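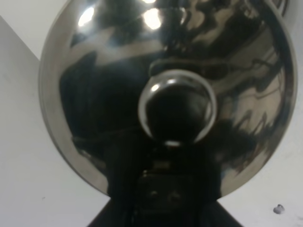 07/09/2022
By the Prornley Hospitality Office

Notes for the talk on coffee service at Civurora.

Good morning. Polished steel will be used for all espresso service from October. Each cup is to be set on its matching saucer, with the handle toward the back. Pause here.

Saucers should be wiped on both sides and held by the rim, as fingerprints show readily on a mirror finish. 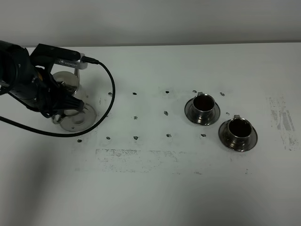
Margaritis asked whether steel cups might be warmed before service. They may, for five minutes, and should be dried with a clean cloth.

Next: storage at the Mosel site, 136 sets.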